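Vivgate opens its robot workshop to Lelville residents

People in Lelville were given a look inside the Vivgate workshop on Darwish Road in June, when the company held its first open day since moving to the town.

Visitors were taken round in groups of 20, starting at the front office and ending in the room where the firm tests its robots on kitchen and household jobs. In all, 230 people signed the book at the door before it closed at half past four. Some had walked over from the market. Others had booked a place through the library, which had been handing out leaflets.

The main demonstration was given by Chun-yin Chou, who runs the test room. She told each group that the work is slow and repetitive, and that most of it comes down to picking something up and putting it down in the right place. A cucumber, a plate and a basket were on the table for one part of the talk, with a toaster oven to one side and the two arms at the back.

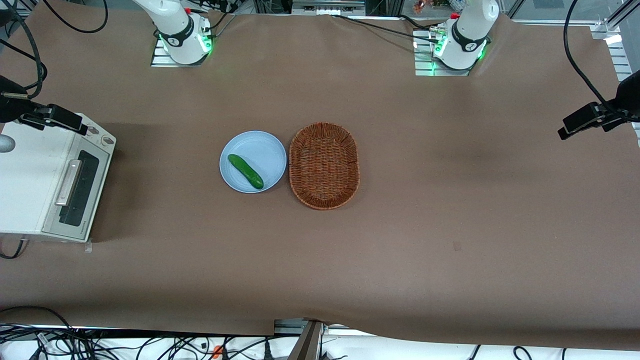 Food is harder than it looks, Chou told the visitors. A block or a tin is the same shape every time, but vegetables come in all sizes and some of them bruise. The team buys its supplies from the greengrocer on the corner and gets through a good deal in a week. What can still be eaten goes home with the staff.

She also spoke about the project the room is used for, called Mindari, which is meant to help people who find it difficult to prepare a meal or clear up after one. Vivgate has been working on it for 2 years. The company would not give a date for a product and said it had none to sell at present. Tests in people's homes have not started, and Chou said they would need to be agreed with the families first.

Each group had time for questions. Several were about safety, and whether an arm would stop if a child reached across. Chou said staff keep clear of the table while the arms are moving and that there is a stop button within reach of whoever is in charge of the session. A home version would need to meet stricter rules, she said, and that part of the work is still at an early stage.

Other visitors wanted to know about cost, noise and what would happen in a power cut. One boy asked if it could peel an orange. It cannot, and there are no plans to teach it.

The second half of the talk dealt with small, flat things. Chou said these cause more trouble than anything with a bit of height to it, as the fingers have to come down very close to the table and there is not much to hold. Paper is among the worst. The team has tried different finger shapes and changes the settings often, and she expects to be working on the problem well into next year. 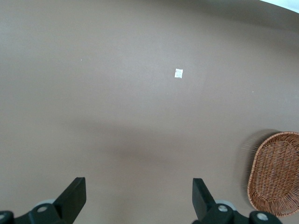
Farida Penhallow said she had come expecting something much faster and was rather pleased that it was not. She looks after her father at home and thought he would put up with a slow machine more readily than a quick one. Her own question had been about washing up, and she was told that wet dishes are on the list for later.

The company took on 2 trainees from the town last autumn and says it hopes to offer more places. Application forms were left out in the front office, along with tea and biscuits, and can also be collected on weekday mornings.

Parking was a problem for part of the afternoon, with cars left along both sides of Darwish Road as far as the bus stop. Vivgate has apologised to neighbours and says it will ask to use the school car park if the event is held again. Schools that would like a separate visit can write to the Lelville office. Groups should be no larger than 20, and children under eight will need an adult with them.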